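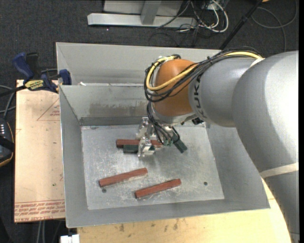 Killian Courtois wants to know first whether anyone hit the stop button, and how long the cell sat live afterwards.

kc_birnedbridge
So, did they?

amra_n
Yes, after the second grab. It faulted on grip force, cleared itself, then had another go at the same stick. Logged as a "successful pick", naturally.

litby_dave
Cable drag on the wrist. Seen it before.

amra_n
Drag doesn't clear a fault by itself, Dave. Somebody ticked auto-reset in October and went to lunch.

litby_dave
Could be both – I'd still re-route the cables.

kc_birnedbridge
Auto-reset on a grip fault is a safety matter. Turn it off before you touch anything else.

amra_n
Off. It has now stopped 8 times this morning, so Gilbert wants it back on.

kc_birnedbridge
Then Gilbert can stand next to it.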